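Clirnunach packing plant

The Clirnunach packing plant is a small contract packing and sorting operation owned by Prindenance, a supplier of household parts and kitchen goods to independent stores.

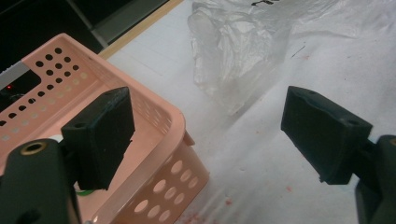 It employs 41 people over two shifts and handles returned and mixed goods that arrive unsorted. The plant is known in its trade for bringing automation into work that had been done entirely by hand, and for the agreement under which its packers took part in the change.

Background

Before automation, all sorting at Clirnunach was done at benches. A packer emptied a basket or bag onto the table, separated the contents by type, checked each piece for damage and placed it in a bag or tray. Packers stood for most of the shift and moved between benches every two hours. The most common complaints recorded in the plant's injury log were sore wrists and stiff shoulders.

Prindenance had earlier tried a fixed sorting line at the plant. It worked well with boxed goods but poorly with soft packaging, which folded under the guides and stopped the belt. The line was taken out after one winter, and the space went back to hand benches.

Introduction of the robot cells

The present system was supplied by Skustix, which installed two robot cells at the east end of the sorting floor. Each cell has one arm with a two-finger gripper and works from a table at the same height as the hand benches. The arms take pieces out of baskets, place them in bags or trays, and set aside anything they fail to pick up after three tries.

The cells were trained from examples of the work as people do it. Packers carried out ordinary bench tasks with hand-held grippers, whose fingers open and close like those on the arms, and the recorded movements were used to teach the machines. The recording was spread over 18 weeks. A person new to the tool usually needed most of a shift before working at a normal pace with it, and several packers found thin plastic bags the hardest item to handle.

Work on the recordings was done in paid hours and was optional. Packers who took part were given a higher hourly rate for those hours. The rate was set in an agreement between the plant and its workers, negotiated on the workers' side by Liên Chu, a bench packer who later became floor lead for the cells.

Changes to jobs

No packer was laid off when the cells began running, a condition written into the agreement for the first two years. Three people who retired during that time were not replaced. The plant also stopped hiring seasonal help for the fall, which had been a regular source of work for students in the area.

A new job, cell tender, was created. Tenders load baskets, clear jams, change finger pads when they wear down and sort the pieces the arms set aside. The post pays more than bench work and was open first to existing staff. Training takes 32 hours, split between the classroom and the floor.

The remaining bench packers now handle a larger share of difficult items, such as sets with missing parts, goods with torn packaging and anything that needs a written note to the store. Some have said they like the variety. Others have said the day is more tiring without the easy pieces, which used to give them a break between the hard ones. After a review in April, the plant began sending one basket in each batch of simple goods back to the benches.

Reports of wrist pain fell after the change. Reports of eye strain rose, mainly among tenders, who watch a status screen for long periods. Tenders now trade places with bench staff halfway through each shift.

Use of recordings

The agreement limits how the recordings may be used. They may serve to train and test the cells, but may not be used to measure an individual packer's speed or to support discipline. Faces and voices are not kept. A worker may ask for a recording to be removed up to the end of the following week.

A dispute arose when a supervisor used bench recordings to compare the pace of two shifts. The workers objected, the comparison was withdrawn, and access to the files was moved from the shift office to Skustix and the floor lead.

Operation

The cells run during both weekday shifts. On Saturday they are shut down for cleaning, and only the hand benches are in use. A second Prindenance site, at Ahmadpour, uses the same type of cell for small orders but has no cell tenders of its own and is supported from Clirnunach by phone.

See also

Bench packing
Job rotation
Learning from demonstration
Prindenance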